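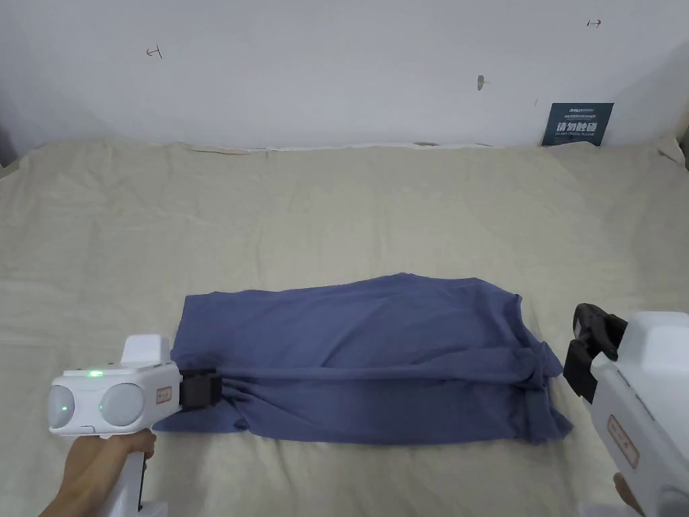 Slide 4. Blue cotton garment after the lengthwise fold, on a bedsheet.

Speaker notes, Nithin Naidu
Folding knits for shelf storage, part one

Leave the slide up for the whole section. The next one is only the table of widths.

Start with the strip. A lengthwise fold sets the width of the finished packet, and every later fold inherits its errors. Point to the right end, where the fabric is bunched and twisted. Then the left end, flatter and squarer. Ask the room which end they would start from. Most groups say the flat one. My answer is the bunched one: open it, lay the loose cloth back on the strip, and only then fold across.

Wrinkles. The long diagonal ones on the slide matter more than the shallow creases. On a knit, a diagonal usually means one layer has shifted over the other. Pressing down with the palm does not remove it. Lift the upper layer, let it drop, smooth from the middle outward.

Bottom edge. Note the soft scallops. For the Fekar shelves we accept a wavy edge if the strip holds its width within 10 percent. For the Godoy drawers we do not, as the packets stand upright and the edge shows.

Surface. A bedsheet over the table gives cotton some grip, so the first fold stays put while the second is made. On bare laminate the strip slides. At Trukedach we tried both with 200 shirts each and kept the sheet. Pull it tight before each batch.

Sizes, if asked: target strip width is 300 mm for adult shirts. Children's sizes are in the handout. The July stock check covered 824 garments, and 119 of them had to be refolded, mostly for width. I do not have the split by fabric.

Skip the paragraph on fleece if past the half hour. Pondia wants it in writing anyway.

Demo next. Two shirts, one cotton, one blend. Fold the cotton first, slowly, no talking during the second fold. Then slide 5.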